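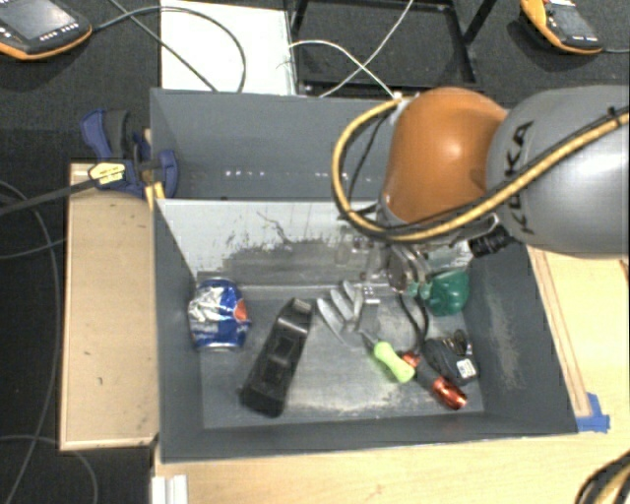
Picking station, front bin in use, arm over the mixed test items.

Nygård Automation Review
Acceptance inspection: Plirner picking package, supplied by Ullamgate

Site: Grorkura returns hall, station 6
Inspector: Selorm Alhassan
Present for the supplier: Szu-yu Shek
Present for the site: Sheldon Sutherland
Inspection period: August, morning session

Scope

The package under review consists of a gripper, the picking software, a set of bins and a one-year support plan. The arm was already owned by the site and was inspected only where the package attaches to it. Each item is marked Pass, Pass with comment, Action or Not assessed. Items marked Action must be closed before the trial period may begin.

Section A. Work area

A1. Bins secured against movement
Pass with comment. A bar clamp is fitted near the corner where the front and rear bins meet. It was tight when tried by hand. The site should replace it with a fixed bracket before unattended running. Ullamgate lists a bracket but does not include it in the quoted price.

A2. Condition of bins
Pass with comment. Scratches and chipped paint on the far inner wall of the front bin, and scuffing on its floor. No raised edges were felt. The supplier was asked whether worn surfaces affect recognition of items and will reply in writing.

A3. Table surface and edging
Pass. The wooden strip along the right side of the front bin did not shift under hand pressure.

A4. Floor clear of cables
Action. Several cables cross the floor behind and to the left of the bins. Those in the walking route are to be covered or moved. Owner: Mr Sutherland.

A5. Surplus cable on the table
Action. The black and yellow coil beside the front bin is to be hung or boxed. Owner: Mr Sutherland.

Section B. Arm and cable dressing

B1. Cable loop clear of the joint throughout its travel
Pass with comment. The yellow cable forms a wide loop beside the orange joint housing. It was watched at reduced speed through the full picking routine and did not catch. The inspector would prefer a second tie nearer the loop.

B2. Outer shell and joint covers undamaged
Pass.

B3. Gripper mounting
Pass. Fixings checked against the fitting sheet.

B4. Gripper tips
Pass with comment. The tips are a wearing part. The support plan covers one replacement set for each 3,000 cycles. Ms Shek confirmed that additional sets are charged separately, and the wording of the plan should say so.

Section C. Controls and stopping

C1. Pendants stored off the floor
Action. Two pendants were on the floor behind the work area. Hooks or a shelf are required. Owner: Mr Sutherland.

C2. Pendants labelled by function
Action. Operators could not say without checking which pendant belonged to this station. Owner: Ms Shek.

C3. Emergency stop
Pass. Operated three times during a pick. The arm stopped on each occasion and did not restart until reset.

C4. Restart after loss of power
Not assessed. The hall supply could not be isolated during the session.

Section D. Performance with mixed items

D1. Item set agreed beforehand
Pass. The set includes a crumpled drink can, a screwdriver with a lime-green handle, shiny metal pieces and a power adapter with its cord.

D2. Rigid items
Pass. The screwdriver was lifted and released cleanly in every attempt witnessed.

D3. Reflective items
Pass with comment. The metal pieces lie close together, and on two attempts the gripper closed on nothing. The software reported the missed pick correctly and tried again. The brochure states that shiny items need no special settings. The inspector does not consider that statement supported by this session.

D4. Items with cords
Action. The adapter's cord was drawn along with a neighbouring item. Ullamgate is to supply its recommended handling for corded goods, which form a regular part of the site's returns. Owner: Ms Shek.

D5. Endurance
Not assessed. A run of 2,000 picks is proposed for the trial period. Log to be kept by Pei-shan Pan.

Section E. Documents

E1. Risk assessment for the combined arm and gripper
Pass. Signed by Hoi-yan Poon.

E2. Operator instructions
Pass with comment. Clear on daily use, thin on clearing a jam. Section 7 should be expanded.

Result

Trial not to begin until A4, A5, C1, C2 and D4 are closed. C4 is to be assessed at the return visit. Evidence of closure should be sent to the inspector, with the item number given on each sheet.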